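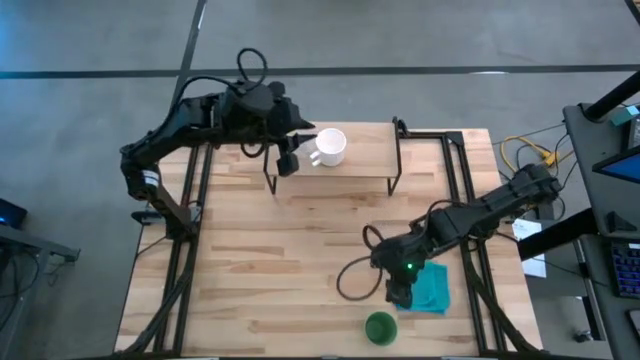

White ceramic mug on a raised wooden shelf.

Revision 2

The file on the plum cake ran to nine pages, and Bohdana Sydorenko read all of them before she lit the oven. The test kitchen at Bunero kept its recipes the way other companies kept service manuals. Each had a number, a revision letter or digit, and a log of changes at the back. The plum cake was at revision 1 and had been there for nineteen years.

The request had come from the Zavala office in August. Readers reported that the center sank. The office wanted a corrected recipe, suitable for a home oven, and wanted to know the cause.

She built it first as printed. Flour, sugar, butter, three eggs, one can of sweetened condensed milk, and a quart jar of plums in syrup, drained. The oven was set to 400 degrees. She placed two thermometers inside, one at the front and one at the back, and wrote down what they said every five minutes. They agreed closely enough. At fifty minutes the cake had a level top. At fifty-five it had a dip the width of a saucer.

She cut it across the middle. The crumb was dense below the dip and open at the rim. The plums had gone to the bottom and stayed there in a dark layer. It tasted good. She wrote "flavor acceptable" and put the rest on a rack.

The can was the first thing she weighed. The label gave 397 grams, and with the can scraped clean the scale agreed. The recipe said "one can" and nothing more. She went to the basement shelf for the older suppliers' lists and found that the can had not changed in the life of the recipe. She crossed it out.

The jar was next. It was a 947 milliliter jar, filled to the shoulder. She drained it through a strainer for two minutes, weighed the fruit, and left it there while she ate lunch. When she came back there was more syrup in the bowl underneath, enough to fill a coffee cup. Revision 1 said "drain." It did not say for how long.

The log at the back of the file was typed except for the last entry, which was in pencil. It said: Drain overnight as at Stodusholm. No signature. The typed version had gone out without it.

She had worked at Stodusholm for one winter, before Bunero closed the kitchen there and moved the files. The strainers hung from hooks over a long steel sink. People set fruit in them at the end of the day, and it dripped until morning. The sound carried into the office. She had never seen the step written down, and she had never seen a person skip it.

She filled three strainers and went home.

In the morning she baked the second cake. The plums were dull and slightly wrinkled, and they took the flour when she tossed them in it. She changed nothing else. At fifty-five minutes the top was level. At an hour it was still level, and she took it out and set it beside the first one.

She knew the hand in the pencil note. The sevens had bars and the letter d leaned back, as if something had pushed it. Her mother had labeled every jar in the cellar at Vincombe in that hand, and had worked in the Stodusholm kitchen for eleven years before Bohdana did. They had not talked much about the work. Her mother had held that a recipe was for people who had not been shown.

Bohdana typed the revision.

Step 1. Drain the plums in a strainer set over a bowl, overnight, in the refrigerator. Do not press.

Step 2. Toss the drained fruit with two spoonfuls of the measured flour.

The remaining steps stood as before. Under "cause" she entered excess liquid from insufficiently drained fruit. The form had a field for the source of the correction, and the usual entry was the tester's own initials. She wrote O. Sydorenko, Stodusholm, and then erased the initial and put in the whole name, Oksana — the field was just long enough.

She dated it 2024-09-28 and sent it to Zavala. There were still two strainers of plums in the refrigerator. She took down the flour and started weighing.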